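21 Nov 2019

I promised a few of you I'd write up the Fedden hand once I'd lived with it for a while, and then October got away from me (new furnace, long story, the dog was involved), so thank you for your patience and for the emails asking whether I'd given up. I haven't! I've just been busy using the thing.

For anyone new to the blog, we run a little upper-body robot in a rented office in Flukatville, and up to this fall it got by with the plain gripper that came on each arm. Those grippers are fine. They open, they close, they've never once complained. But we wanted to try a proper hand with fingers on the right side, and after a lot of back and forth I ordered the Fedden kit through Mellosach, who were the only people who answered my questions before asking for my credit card number.

**What comes in the box**

You get the hand itself, a wrist adapter, a cable, a bag of screws with a few spares, and a booklet of 83 pages that I would describe as thorough but oddly arranged. The part about mounting comes after the part about calibrating, so if you read it in order like I did, you'll spend an evening hunting for a menu that doesn't appear until the hand is plugged in. Start in the middle and work outward, that's my advice.

Mounting took me 2 evenings. The second one went much faster thanks to Mateja Vukadinović, who came over after dinner, looked at what I'd done, and gently pointed out that I had the adapter turned a quarter of the way around. Everything fit beautifully after that. I do wish the adapter had some kind of mark on it to show which way is up, and I've written to Fedden to say so. They sent a nice note back, no promises.

The cable is my one real gripe with the hardware. It's longer than it needs to be, and it leaves the wrist in a loop that I'm always a little nervous about when the arm passes close to something. I've tried tucking it and it pops right back out. If you order one, ask whether they'll sell you the short one.

**Software**

The setup program is called Tuominen and it's a separate download. I went in grumpy about this, and came out pretty happy. It walks you through each finger, lets you set how hard it's allowed to squeeze, and saves your settings under whatever name you like (mine are all named after pies). It did crash on me when I tried to rename a grip while the hand was moving, so don't do that. There's a paid version with scheduling and logs, and I haven't needed it yet, though I may cave over the holidays.

I've done some 200 practice grasps by now, spread over several weeks, and I kept proper notes for the first 117 before my notebook habit fell apart. What I can tell you from those notes is that the hand does its best work when it comes in from the side and takes its time. Coming straight down from above, it tends to nudge round things away before the fingers are anywhere near closed.
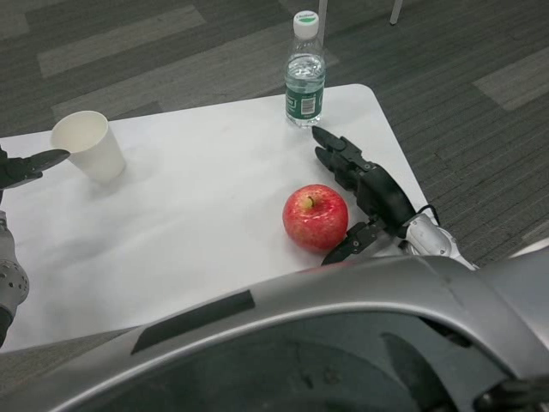 Getting the thumb right has been the biggest part of my learning, and I'd urge you to spend your first week on that alone before you get ambitious. Out of the box it wants to swing in high, and on anything low and round that means it touches too near the top. I've had much better luck teaching it to go down low first and then bring the fingers over. With the apple, you can see the thumb tip right down on the tabletop and the black fingers still open, pointing off toward the base of the water bottle, and that's the pose I now save as my starting point for fruit. It looks a bit lazy, but I've come to love it.

I kept the old gripper on the left, partly to save money and partly out of loyalty. For picking up light, simple things I still prefer it, and it's so much quicker to set up that I sometimes wonder why I bothered with the fingers at all. Then I ask it to hold an orange and I remember.

So would I buy the Fedden again? Yes, I think I would, though I'd wait for a sale and I'd ask Mellosach about the short cable before paying. If you're only ever moving boxes, save your pennies. A couple of you asked about noise, and I still need to borrow a meter for that, so I'll post the readings when I have them.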